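Ticket: Godoy catalogue import stops at row 615, accented names come out mangled
Opened by: Sveva Melis, Cokonen Toy Library
Assigned to: Alois Bachmann
Status: Solved (hooray)

Moving our whole lending catalogue from the old Irnoneo spreadsheet into Godoy. 2,000 rows, 13 columns. It gets as far as row 615 and then gives up with "unexpected end of field". The rows that do go in look lovely apart from the member names. 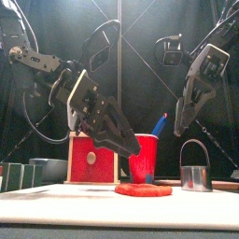
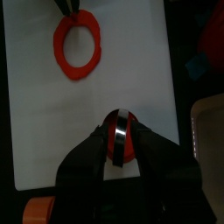
Last changed: Monday, 16:40, by Alois Bachmann

Sveva, first message
First of all, Godoy is a joy. I put in ten toys by hand to try it out and had the reservation calendar working before my tea had gone cold! The import is the only thing standing between us and throwing the spreadsheet away for good.

What I've tried so far:
Saved the file again as CSV and imported it again. Same row.
Different browser. Same row.
Deleted row 615. It then stops at the new row 615, which used to be 616. I did not expect that.
Turned off "match existing items". No change.

The names: Sille Kárason comes out as Sille KÃ¡rason, and Elínborg Ingvarsson has a similar muddle in the middle of her first name. Ilona Pap is fine. Both of them borrow from us every week and I would like to spell them properly.

Alois
Thank you for such a tidy report, I love it when someone has already tried deleting the row! That tells me a lot. If the row number stays put when the row goes, the trouble is usually further up the file. I'd look for an opening quotation mark that never gets closed. The importer carries on reading until it runs out of room and then blames wherever it happens to be.

The names are a separate thing. Your file is saved as UTF-8 and Godoy is reading it as Western European. On the second import screen there's a small dropdown called "Text type", set to "Automatic". Please change it to UTF-8 and run just the first 50 rows.

Sveva
Names fixed!! Elínborg is Elínborg again. I had scrolled past that dropdown every single time.

Still looking for the quotation mark. There are hundreds, as whoever typed up the jigsaws used them for inches.

Alois
Oh, inches, that'll be it. A mark in the middle of a field is normally harmless. A mark at the very start of one is read as "everything from here on is text". Could you search the description column for cells that begin with one?

Ilona Pap
Joining in because I was the jigsaw typist, years ago, sorry all. I used to put the size first for floor puzzles and last for everything else. There was also a batch of wooden trains where I put the shop's own name for the set in quotes, and I may not have closed all of those.

Sveva
Found it, row 360! A train set called "Grestov Junction with no closing mark. Closed it and ran the lot again. It went past 615 for the first time and I cheered out loud in the stockroom. It finished with four warnings, all for toys that have no age range. Those were blank in the old sheet as well, so I'll fill them in by hand.

One more question while I have you. The "Returned" column has come across as plain text and I can't sort by it. Do I need to start again?

Alois
No need to start again. Settings, Fields, Returned, then change the type to Date and choose day first. Godoy converts what's already there and puts anything it can't read in a list called "Needs a look". Have a glance through that list before you save, as it's much easier to correct things there.

Sveva
Done. The list had three in it, including one that just said "December" and one that said "ask Sille". Asked Sille. She still has it (a marble run) and is bringing it in.

Sorting works, the calendar has filled itself in, and I can see at a glance what is overdue. Really pleased with this.

Alois
Brilliant! I've passed the error message to the people who look after the importer, with a request that it give the row where the open mark starts. Closing this one, but reply here if the age ranges give you any bother and it will open again by itself.

Tags: import, csv, quotation marks, text type, date fields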